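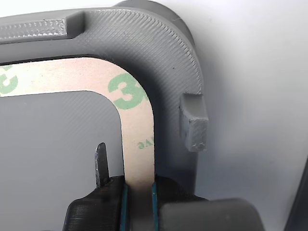
Tape job on the gray bracket, fingertips on the liner.

I've wanted somebody else to deal with tape liners for most of my working life, so when Listonbridge put their Bomwood hand up for a trial I said yes before I'd read the whole email. You pay 380 dollars, you get it for 10 days, and they knock that off the price if you keep it (I haven't decided, more on that in a minute).

Our job is dull to describe and awful to do. We make gray plastic trays with double-sided tape around the edge, and before assembly the liner has to come off. With fingernails it's fine for the first dozen and then you start to hate it. The tape goes around a rounded corner, and corners are where a liner likes to tear.

Setup was easier than I feared! Unboxing to first movement took one morning, and most of that was me hunting for the right wrench. The manual is 7 pages and could use twice that. The part on teaching a new grip is a single paragraph, and I read it over and over before I gave up and called support. They were lovely about it and had me going before lunch.
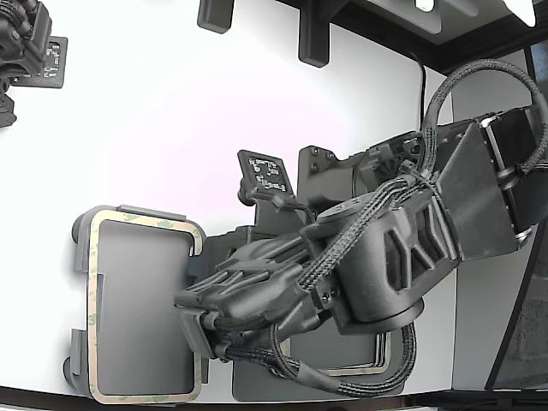

Page last changed: 2019-01-05

OK, the cables. There are a lot of them, big braided loops over the arm and under the wrist, and I'd pay extra for a tidier version. The little circuit board on its stalk at the back of the hand makes me nervous too. I keep picturing my sleeve catching it. A cover would be nice, Listonbridge, if you're reading.

What I love is the grip. I expected it to squash everything, and once I'd turned the force down to 3 it was gentle with our thinnest trays. It's slow, slower than I am on a good day, but I have maybe two good days a week.

I also had a quote from Hamadia for their simpler gripper. Cheaper, and probably plenty if you only need to move parts from A to B. For peeling I'd still go with the Bomwood.

Four stars from me, minus one for the manual. I've asked to extend the trial into February so I can try it on the Baloyi order, which has much narrower tape, and I'll add a note when I've run some of those.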